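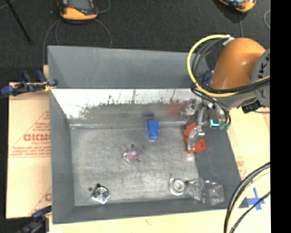 **Clarkow, 10/26/20** – Three people lost their lives and 26 were injured after a strong night storm caused a landslide on the hill road between Clarkow and Nomavthorpe, the Clarkow District Emergency Office informs. All persons who were reported missing have been found, and the search was ended this morning.

The landslide came down shortly before midnight, near the old bridge over the Masson river. Earth and stones covered the road and reached the back side of a residential street. A night coach of the company Vekeo, which was on the way to Nomavthorpe, was pushed against the safety barrier and remained there on its side. The three persons who died were passengers of this coach. Their families have been informed, and the names will not be published at the wish of the families.

Of the injured people, 17 are still in the hospital in Clarkow. The doctors describe the condition of two of them as serious but stable. The others were treated for broken bones, cuts and low body temperature, and nine people could already go home.

"Our first thoughts are with the families who received terrible news this night," said Anathi Zulu, director of the Emergency Office. "The crews worked in complete darkness and in heavy rain, and the hill was still moving while they brought the passengers out. I want to thank every one of them, and also the residents of the river street, who opened their doors before we had time to ask."

**Evacuation and shelter**

As a measure of safety, the lower part of the Masson valley was evacuated during the night. The order concerned 3,869 residents. Most of them went to relatives or friends. For the others, places to sleep were prepared in the sports hall of Clarkow and in the secondary school of Nomavthorpe. Both buildings are heated and stay open until the order is lifted. Warm meals are served in the morning and in the evening.

Residents are asked not to return to their houses on their own, also not for a short time to bring clothes or animals. People who left behind a pet, or who need medicine from their home, can speak with the staff at the entrance of the sports hall. A list is made there, and the fire service will go to the addresses when the geologists give permission.

The geologists have been measuring the hill since the early morning. According to their first report, the ground above the bridge is full of water and new movement cannot be excluded – especially if the rain returns tonight, as the weather service expects. The Emergency Office will decide about the evacuation order after the next report.

**Roads, water and electricity**

The hill road is closed in both directions between the bridge and the entrance to Nomavthorpe. It is not yet possible to say when it can be opened again. The damage to the foundation of the road is large, and one lane is missing completely over a part of the route. The district engineers think that a temporary lane could be ready in December, if the weather allows the work to go on.

Until then, traffic is sent over the northern road. Drivers should expect a longer journey and are asked to leave this road free for trucks and ambulances when possible. Vekeo has stopped its night service on this line. The day buses run with a changed timetable, and tickets which were bought before the storm are accepted on all of them.

Electricity is back in Clarkow and in the upper part of Nomavthorpe. In the evacuated area it stays switched off. The drinking water in Nomavthorpe must be boiled before use, including water for brushing teeth, until the laboratory has finished its tests.

**Investigation**

The district police have opened an investigation into the circumstances of the accident, as always happens when people have died. Among other questions, the police want to find out at what time the first warning about stones on the road was received, and whether the road should have been closed earlier in the evening. The coach driver, who was lightly injured, has already been heard as a witness. Vekeo has handed over the trip records of the vehicle.

"There are questions about the warning, and they are right questions," said Zulu. "We will give the investigators everything we have, also the recordings of the calls. I ask only for patience with the answers."

Persons who drove on the hill road yesterday evening and saw stones, mud or water on it are requested to contact the police station in Clarkow. Photos and videos with the time of recording are also of help.

**For the press**

Journalists are asked not to enter the closed area and not to fly drones over the valley, where the rescue helicopter is still in use. The next information for the media will be given this evening in the town hall of Clarkow, after the report of the geologists has been received. Requests for interviews are accepted in writing by the press desk of the Clarkow District Emergency Office.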